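Keeping snacks from going stale in a humid apartment
Posted in Kitchen and Pantry, 24/07/2022

Liya Derese
We moved into a second floor apartment near the river and everything I open goes soft overnight. Chips, crackers, cereal, all of it. The kitchen has no window and the only cupboard is over the stove. I buy snacks in bulk for the kids' lunches, so there is always a lot open at once. I have tried clothespins and rubber bands. Is there something that works without spending a lot?

3 replies

Adanech Worku
Move the food out of the cupboard over the stove first. Steam from cooking goes straight up there. I lived with the same setup for 5 years and a shelf in the hall closet did more for me than any clip.

After that, get containers with a rubber seal in the lid. Mine are Fonari, bought secondhand, but any jar with a good gasket will do. Push the air out of the bag, fold it over and put the whole bag in the container. Small single packs are worth the extra money if you get through them slowly, and they can stay sealed wherever you keep them. 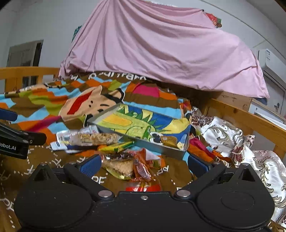

Can crackers that have gone soft be saved?
Spread them on a baking sheet and put them in the oven at 300 degrees for 5 minutes, then let them cool all the way before you put them in a jar. They crisp up as they cool. This works for plain chips and most dry cereal too. It does not help if they smell like old oil. Throw those out.

Tolera Wolde
clothespins are useless, we use the screw top jars from pickles. wash the lids twice or your cookies taste like dill

Kidus Wolde
Agree with the hall closet. I would also put a small humidity gauge in there and look at it for a week. If it stays over 50 percent you may want a dehumidifier for the apartment, and then the snacks are the least of it. Check the wall behind the closet for mold while you are moving things. The moisture packets that come in vitamin bottles help a little in a closed jar, but keep them away from the kids.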